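Kirville lunch club – progress to the end of December

What a term it's been! We served 514 lunches, up from 160 last spring, and Yanti Santoso's rice dishes have gone down a storm – people now ring up to ask which day she's cooking.

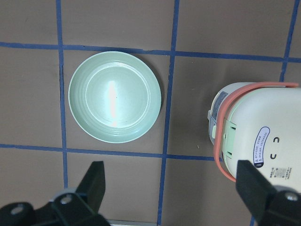
Will the grant last until Easter?
We have £590 left, enough for 11 more lunches at current prices.

Mārtiņš Rebane is getting quotes for a second fridge, and we'd love to open on Brenuvness Road too.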